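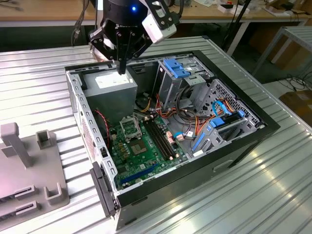 Page last changed: January, 9:40 pm

Pondcombe Repair Evening – minutes of the January meeting

I'm doing the minutes again because I was the one holding a pen, so apologies in advance for the length (and the wandering). If I've got something wrong, tell me at the next meeting and I'll fix the page.

We started at 7:15 pm in the back workshop, a bit late, as half of us were still looking for the long extension cord. It was in the box marked "lamps."

1. Last month's minutes

Approved, with one correction. I had written that the toaster from the December drop-off was "done." It was not done, it was only put back together. It's still on the shelf and the person who brought it in would like it back in either state.

2. Desktop computers

This took up most of the evening, so settle in!

We're going ahead with stripping and rebuilding the desktop towers that came from the Clullska office. We have 6 of them promised to the Pondcombe reading room and I'd really like us to get them out of the door before spring. The one on the ribbed metal table is the one we talked over, lying on its side with the side panel off, and we all stood around it much longer than the agenda allowed.

Processor. The socket is empty and the bracket is flipped open. I asked that we please not leave any of them like that overnight – dust gets in, sleeves catch on things, and bent socket pins are a miserable job. Agreed that from now on an empty socket gets a cover, or failing that the bracket goes down gently and a note gets taped to the case. We have a bag of plastic covers in the second drawer. If you use the last one, write it on the board by the door.

Memory. We had a long back and forth about whether to fill both slots or just one. The reading room mostly wants to do email and forms and a bit of typing. I was for filling both where we have matched sticks, and that won in the end, though there was grumbling about what it leaves us for the laptops. Whoever fits them, please check the little latches at the ends have clicked. Two machines came back last fall with nothing wrong except a stick that wasn't seated.

Power supply. We're keeping the gray ones that are already fitted if they pass on the tester, and we are not opening any of them up, ever, for any reason. Anything that fails goes in the recycling crate whole. Also, please copy what's on the label into the log before you bolt on anything that hides it. I had to take a whole cage out last month to read one line of small print and I was not gracious about it.

Drives. The blue plastic trays in the drive bay are a nice bit of design and everybody likes them, me included. The trouble is that they go missing. Trays stay with their own case from now on, even empty. I know it's tempting to borrow one "just for tonight." Same goes for the blue latch on top of the cage, which I'm told is a pain to replace once it snaps.

We also agreed that all old drives get wiped before anything else happens to them, and that the wipe gets written down in the log with initials. If it isn't in the log, it hasn't been wiped. Meireles offered us secondhand drives at a good price and we said yes to a first box. The money is under item 3.

Cables. Oh, the cables. The orange, red, yellow and black bundle runs right across the middle of the case, and there was a strong feeling in the room that this should be tidied back along the side before the lid goes on. I agree, mostly. I'd just add that the drives have to be reachable afterward, and if you tie everything down so tight that the next person needs cutters, you haven't helped. Velcro strips, not zip ties. One person wanted it recorded that zip ties are cheaper. Recorded.

We also need more SATA cables. We have plenty of power leads and a whole shoebox of monitor cables that no one will ever want, but the data cables keep walking off.

Cleaning. Brush first, then air, and the air part happens outside, please. I know it's cold. The last time we did it indoors I was wiping gray fluff off the kettle for a week.

3. Money

Short one. We have 868 dollars in the account. We agreed to spend up to 300 on the drives from Meireles, with cables and Velcro strips to come out of the same amount if there's any left over. A new tester was suggested as well and we put that off until we know what the heating is costing us. The cookie tin brought in a few dollars in coins, which I haven't counted yet, sorry.

4. The workshop itself

The metal table stays for computers. The ribbed top is handy until you drop a screw on it, and then the screw sets off down a groove and you're on the floor with a flashlight. Somebody suggested magnetic dishes, we all said yes at once, and I'm buying 3 of them this week.

The wooden workbench at the back is getting cluttered at one end with small white boxes and papers. If any of it is yours, please come and claim it before the next meeting. I'll sort whatever is left into a carton, and the papers go in the tray by the sink. I'm not reading them all!

We talked about moving the metal table nearer the window. Good light, bad draft. Left it where it is for now.

5. Skendinon visit

The Skendinon group would like to come over one evening and see how we do the rebuilds, as they've been given a pile of towers too and haven't started. We said yes, happily. I'll suggest a date after the reading room machines have gone so there's space on the tables. They've offered to bring soup, so somebody needs to find the big pan's lid.

6. Anything else

– The sewing table needs a new bulb. I'll get one with the dishes.
– Could the last person out check that the soldering iron is off at the wall, as well as at the switch on the stand.
– A request for a second evening each month just for bikes. Lots of interest, no decision, back on the agenda next time.
– The log book is nearly full. If you have a spare hardback notebook at home, we'd love it.

To do before next time

Me: magnetic dishes, bulb, write to Skendinon, count the coins.
Computer table: socket covers on, trays matched to cases, log brought up to date.
Whoever spoke to Meireles: order the first box of drives and get a receipt.
Everybody: claim your boxes.

We finished at 9:05 pm. Next meeting is in February, same room, and I'll put the date up on this page once I've checked that the hall is free.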